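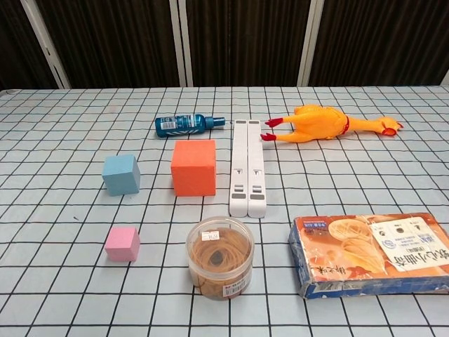 Does the Drurkeck kit need its own computer to run the arm?
Any decent laptop will do for driving it by hand, but if you want the grasp planner running at the same time you'll want a machine with a proper graphics card.

OK, July notes, trial unit, continued. I've had the Drurkeck starter kit on loan for a while now and I owe everyone a real write-up before we decide whether to buy it or go back to the Witow quote.

Morning was all calibration. The gridded cloth makes it so much easier to see when the planner's idea of the table has drifted, and I'd like us to keep using one whatever we end up buying. The calibration wizard is nice! It asks for 10 poses, you click through, and it tells you which ones it didn't like. The manual still has the old menu names in it (look for "Workspace" when it says "Scene"), so don't panic when nothing matches.

Then the object set. I kept the three foam cubes, orange, light blue and pink, as the easy end of things, and went for trouble with the rest: the blue spray bottle on its side, the rubber chicken, the white folding stand, the tub of rubber bands with the clear lid, and the flat snack box with the scuffed blue edges. Total of 77 attempts logged before lunch, all in the shared folder under "drurkeck_mixed".

Foam cubes were boring in the best way. The clear tub is where the planner gets silly. It kept proposing grasps on the rubber bands inside, as if the plastic wasn't there, and I had to draw the outline in by hand. Same complaint I had with the Nokirska demo last year, so maybe that's just depth cameras for you. The chicken went better than I expected, apart from the feet (it loves the feet, and they bend). With the box it wants to pinch across the wide top every time, and the fingers don't open that far. There's a max-opening setting two menus down, under "Tool". I found it at 3 pm and felt pretty dumb.

Support: wrote to them with two questions, got one answer. Asked again about the second one.

Money stuff. The base kit we can cover. The planner license is 189 a month on top, per seat, and the trial version stops saving logs after 5 sessions, so export yours before you close the window! I lost one that way. Bajwa bundle the license with theirs but the arm is shorter, and I don't think it would reach the back of our table.

Leaning toward yes on the arm, and paying monthly for the planner until the clear plastic thing gets fixed.

To do: rerun the box with the opening set right, try the folding stand from the side, order spare finger pads, ask about a two-seat price.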